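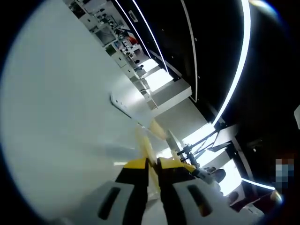 Zanar-makers > Fitout and storage

Re: black ceiling, yes or no?
Cheuk-hei Tseng
Mar 29, 2018

Hi all,

Catching up on a week of list mail over a cuppa, so apologies if someone has already covered half of this.

Nesine wrote:
> We're stuck on the ceiling for the new room. Half of us want it black like
> yours at Zanar, the other half reckon it'll feel like working in a cave.
> Do you regret it? Also what are the lights, and did white benches turn out
> to be a mistake? We've got $400 left for lighting so please don't say
> "chandelier". And if anyone has a shelving tip I'm all ears, our gear is
> currently in banana boxes.

No regrets about the black from me! I was firmly on the cave side when it came up, and I sulked through the whole first coat, but once the lights went in I stopped thinking about it. The ceiling sort of goes away and what you notice is the long white lines of the LED strips. If you paint, go dead flat. We started with a tin of satin from Wróbel and every roller mark came up when the lights were on, so we did the lot again and I couldn't lift my arms for two days.

The lights are plain white LED strips, very bright, set into the ceiling. If I had my time again I'd put them on separate switches, one for the shelf side and one for the benches. Ours all come on together and on a dull winter morning that's a fair shock before coffee. Your $400 should go on decent drivers first and you can be cheap about nearly everything else (I know, boring answer, but cheap drivers buzz and you'll be listening to it all day).

White benches: love them for finding small things. Drop a black grub screw on one and there it is. Clear and pale stuff is harder, I'm forever patting about for a lid or a bit of tubing. You do get shadows from your own arms when you lean in, and any coffee ring shows up from the doorway. We wipe ours down with warm water and a drop of dish soap and keep the metho for marker pen.

As for shelving, please don't take our lot as a model. It's white, stacked up along the desks, and every bit of it is full of boxes and little gadgets in grey, black and white, so from a few steps back it all looks like the same gadget. I'd go for coloured labels on the fronts from day one. Nokholm had a roll of 1027 on clearance when I last looked, which should see you through to retirement. I'd also leave one shelf with nothing assigned to it, for things that are only staying 7 days. Ours got taken over inside a month and I still miss it.

Happy to send you the ceiling paint code if I can find the tin. We've got 4 litres left over too, yours if you can pick it up before May.

Cheers,
Cheuk-hei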